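Quick fixes from the costume corner

We open at the Fairweather in October, so I'm up to my elbows in other people's shirts again. A few things I keep having to tell the new dressers, and I figured I'd put them all on one page.

Makeup on collars: don't reach for water first! Greasepaint is mostly grease, so I work in a drop of plain dish soap with my thumb, leave it ten minutes, then rinse from the back of the cloth. Cool water only.

Sweaty jackets you can't wash between shows — cheap vodka and water, half and half, in a spray bottle. Turn the jacket inside out, mist the armpits, hang it where the air moves. Try it on a seam first if there's silk or acetate in there.

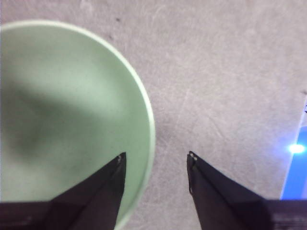
Reet Rimkutė wrote in to say she skips the vodka on anything beaded, as it dulled the coating on her sequins, and just pins cotton dress shields inside instead. She swaps them at intermission and washes the lot at the end of the night.

I'm stealing that one for the Plitela gowns, which have 396 sequins apiece (yes, I counted, I had to order spares).

Oh, and squeaky shoes. Baby powder under the insole, then walk up and down a bit. If it's the sole squeaking on the stage floor, rub it lightly with fine sandpaper — lightly!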